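Home | Issues | Authors | Submit
Search this journal Go

3.2 Objects left on the bed

Bed making is usually coded as one activity, with a start and an end. In the Fernley households it was seldom that simple. Of the 300 bed episodes in the diary set, 105 included at least one object that stayed on the bed while the bedding was being handled. Gál and Borbély coded these objects by size, softness and place of rest, and kept them apart from pillows, which the Vollville protocol treats as bedding.

Large soft toys were a difficult class. A toy of this kind takes up sleeping surface and gathers the blanket under and beside it, so wrinkling near the toy cannot be scored in the same way as wrinkling on an open area. We therefore scored the two zones separately — the area next to the object and the remainder of the top layer. Layers were recorded by color and pattern only. Fiber content was not coded unless the household had supplied it.

Figure 4 gives a typical case. The plush Pikachu lies on its side on a floral blanket, which is bunched around it, and a dark grey fabric sheet is spread over part of the bed. Following the rules above, the toy was coded as large, soft and resting on the top layer, and the blanket as patterned. The grey sheet was entered as a separate item.

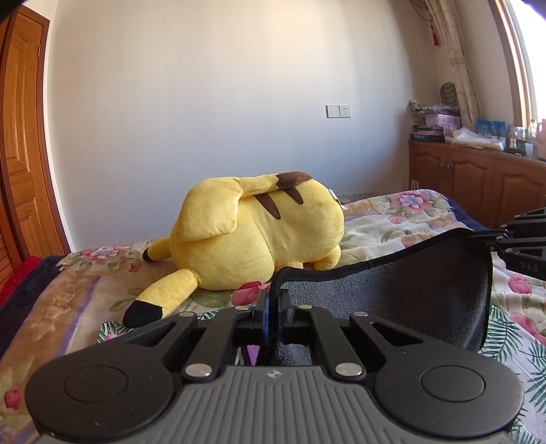

Figure 4. Plush toy on patterned bedding, coded "object on top layer."

3.3 Agreement between coders

Both coders scored a shared subset of 40 episodes in June. Disagreements were mostly over the border between the two zones and were settled by discussion.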